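October 8, 2018
Posted by the Weltdale Kitchen Notebook

Getting Stains and Smells Out of Wooden Boards, Counters and Spoons

I've had a cutting board on my counter for most of my adult life and for a good half of that I treated it terribly. I soaked it. I put it in the dishwasher (twice!). I once left half a beet face down on it overnight and went to bed perfectly happy. So what follows comes from somebody who has ruined things, and has the warped board in the garage to prove it.

Onion and garlic first, as that's what most of you write in with. Sprinkle a good handful of coarse salt over the board, cut a lemon in half, and scrub with the cut side, squeezing a little as you go. Let the slush sit five minutes and scrape it off with a bench scraper or the back of a knife. Rinse fast, wipe, and stand the board on its edge. If you don't have a lemon, plain white vinegar on a rag does nearly as well, and the vinegar smell is gone by the time supper's ready.

Beets, berries and turmeric are another story. Berries usually give up with the lemon and salt. Turmeric fades in sunlight better than with anything I've scrubbed at it, so put the clean board on a windowsill for an afternoon and then flip it so the other side gets its turn. Beets I just do again the next day, and the day after that.

Please don't soak wood, not even for a minute while you answer the door. And dry both sides! A board that's left flat and damp on the counter will cup, and then it rocks every time you chop, and you'll be folding dish towels under it forever like I did in our old apartment in Traltstead.

Now oil. I use plain food-grade mineral oil from the drugstore and I put it on much heavier than people expect the first time. Warm the bottle in a bowl of hot water, pour, rub it around with an old T-shirt, leave it overnight and wipe off what's left in the morning. After that I oil whenever the wood starts to look chalky, which in my house means a lot in January when the furnace is running and hardly ever in summer. Olive oil goes rancid, so keep that for the salad. Walnut oil is lovely, but not if you have anybody with a nut allergy coming to dinner.

If you like a bit more protection you can make board cream. Melt one part beeswax into four parts mineral oil in a jar set in a pan of simmering water, stir it with a chopstick, and let it cool. It keeps for ages. I wrote the date on my last jar and then wiped the date off with the cream, so I can't tell you how long exactly.

Wooden spoons get fuzzy, and that's just the grain standing up. When they're bone dry, go over them with fine sandpaper, then rub on the same oil or cream. Mine live in a crock by the stove and I do the whole crock at once while I'm listening to the radio. A spoon that's split down the bowl should go, I'm afraid, though they make very good plant markers.

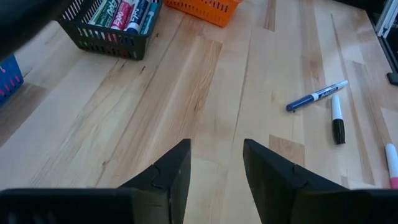
Counters want the same care as a board, only you can't stand one up at the sink, so go easy on the water and wipe the way the strips run. On pale butcher block like this, with the long narrow strips going from cream through to honey, I'd try any cleaner on a hidden corner first, because a mark that would vanish on dark walnut is going to bug you every morning on wood that light. The flecks and small knots are part of the wood, so leave those be. I know a fair few people have gone at a knot with a scouring pad thinking it was gravy (fine, I have too). For a real stain, make a paste of baking soda and a few drops of water, dab it on, give it 20 minutes and lift it off with a barely damp cloth. Black rings from a wet can usually need sanding, and you should sand a wider patch than the ring or you'll get a little dip.

Check what finish you have before you oil a counter, by the way. If it's been varnished, the oil just sits on top and goes sticky. Drip a bit of water somewhere out of the way: if it beads and stays beaded for ages, you've probably got a sealed top, and all it wants is dish soap and a soft cloth. On a bare or oiled top the water will slowly darken the wood.

One more from my own kitchen. Raw chicken gets its own board here, a cheap plastic one in a color I don't like so I never grab it by mistake, and it goes straight into the dishwasher. My good wooden one is for bread, vegetables and cheese, and I keep the onions to one side of it so my toast doesn't taste of them.

Next time I'll get to cast iron, and the pan I bought rusty at the Vemau flea market and still haven't gotten all the way clean.

Contact the Notebook | Copyright 2018 Weltdale Kitchen Notebook | Back to top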